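预制混凝土夹心墙板连接件

预制混凝土夹心墙板连接件，简称夹心连接件或拉结件，是指穿过保温层、将预制夹心墙板的内叶板与外叶板连为一体的受力部件。其作用包括承担外叶板自重、传递风荷载与地震作用，以及在脱模、翻转和吊装阶段抵抗两叶板之间的剥离力。连接件的类型与布置方式决定墙板属于非组合、部分组合还是完全组合构件。
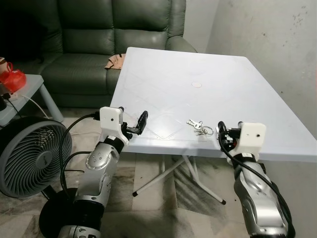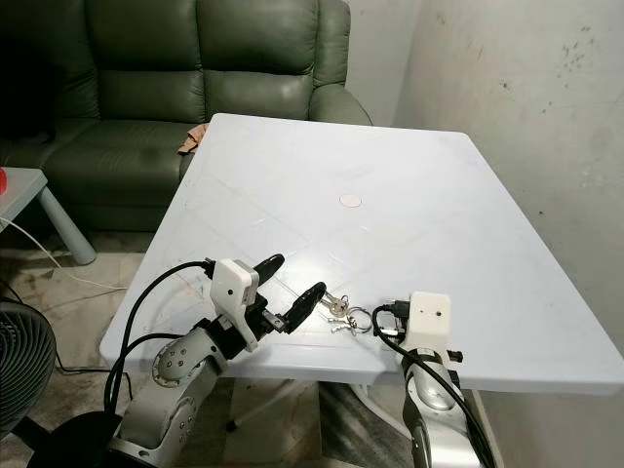 两图均可见一张白色桌子及伸至桌沿的机械臂。

分类

按材料划分，连接件主要有不锈钢连接件、纤维增强复合材料连接件和普通钢筋桁架三类。

不锈钢连接件包括板式、筒式和针式。板式与筒式连接件通常作为承重件，布置在外叶板重心附近；针式连接件仅承担垂直于板面的拉压力，按网格布置。不锈钢的耐久性较好，但导热系数高于复合材料，在保温要求严格的外墙中需进行热桥验算。

纤维增强复合材料连接件多以玻璃纤维或玄武岩纤维为增强相，以乙烯基酯树脂或环氧树脂为基体，经拉挤成型后切割加工。其导热系数低，纵向抗拉强度高，横向抗剪强度和耐高温性能相对较弱。混凝土孔隙液呈碱性，玻璃纤维在其中会发生强度退化，设计时应采用经环境影响系数折减后的强度值。

普通钢筋桁架造价较低，刚度大，多用于对热工性能要求不高的工业建筑。桁架斜腹杆穿过保温层处易形成连续热桥，冬季室内侧可能出现结露，保温层内的钢筋段还需作防腐处理。

受力机理

外叶板自重由连接件以剪切和弯曲的形式传至内叶板。保温层与混凝土之间的粘结力在短期内可分担部分剪力，但该粘结随温度循环和干缩逐渐丧失，长期验算中一般不予计入。

外叶板直接暴露于室外，日照与气温变化使其相对内叶板产生面内伸缩和面外翘曲。承重连接件若间距过大或数量过多，将约束这一变形，在连接件根部产生附加应力，严重时引起外叶板开裂。非组合墙板因此通常只设一个水平向固定点，其余部位采用柔性较大的针式连接件。

组合墙板则要求连接件具有足够的面内抗剪刚度，使两叶板共同弯曲。组合程度以实测抗弯刚度在完全组合与完全非组合两个理论值之间所处的位置表示。由于承载力与刚度对应的组合程度往往不同，试验报告应分别列出。

锚固与破坏形态

连接件在混凝土中的锚固破坏主要有三种形态：混凝土锥体破坏、连接件拔出和连接件本体断裂。外叶板较薄时，锥体破坏多先于本体断裂发生。对于复合材料连接件，还应检查端部开槽处的层间剪切破坏。

设计中应以混凝土脱模时的强度核算施工阶段锚固，以设计龄期强度核算使用阶段锚固，两者取不利结果。脱模验算需计入模板吸附力，翻转和吊装验算需计入动力系数。

生产与安装

夹心墙板多采用平模反打工艺，即先浇筑外叶板，再铺设保温板，最后浇筑内叶板。针式复合材料连接件在外叶板混凝土初凝前穿过保温板预留孔插入，插入后旋转并轻微振动，使周围混凝土重新密实。外叶板混凝土失去流动性后不得再行插入或调整。板式与筒式连接件须与钢筋网片绑扎固定，应在浇筑前就位。

保温板拼缝及连接件周边的缝隙应以发泡材料或胶带封闭，防止内叶板浇筑时水泥浆渗入形成热桥。内叶板钢筋入模时不得碰撞已就位的连接件。

试验方法

常用试验包括单件拉拔试验、双剪试件的面内剪切试验和足尺墙板抗弯试验。双剪试件由三层混凝土与两层保温材料构成，对中间层施加竖向荷载，量测层间相对滑移。

Skerkley 试验室编制的内部规程将面内剪切试件编为 2354 系列，规定每种连接件分设有保温层粘结与无粘结两组，每组8个试件。Thilini Mollah 在整理该系列数据时指出，粘结组的初始刚度明显高于无粘结组，而两组的峰值荷载差别较小，并建议以无粘结组的结果作为长期设计依据。该规程在 Marnport 和 Grenau 两处预制构件厂试行，厂方对足尺试件的支承条件提出过修改意见。

工程应用

Bepari 仓储楼为采用复合材料针式连接件的非组合墙板工程，外墙由88块夹心墙板组成，每块墙板另设2个不锈钢板式承重件。该工程于4月完成吊装，板缝采用外侧密封胶与内侧气密胶条的双道构造，水平缝处设企口和排水管。

耐火与维护

复合材料连接件的树脂基体在高温下软化，强度下降先于混凝土。内、外叶板的保护层可延缓升温，但墙板边缘和门窗洞口处保温层若未作封堵，火焰可直接作用于连接件。洞口四周一般设置不燃材料封边，其宽度按耐火极限要求确定。

连接件埋置于墙板内部，投入使用后无法直接更换。日常检查以外叶板裂缝、板缝错台和密封胶老化为主，发现外叶板相对位移时，可采用红外热像或钻孔内窥方式判断连接件状态。需要补强时，通常自外侧钻孔植入不锈钢后锚固件，孔口以聚合物砂浆封闭。

参见

预制混凝土外挂墙板
热桥
平模反打工艺
后锚固技术

本条目最后修订于2026年1月20日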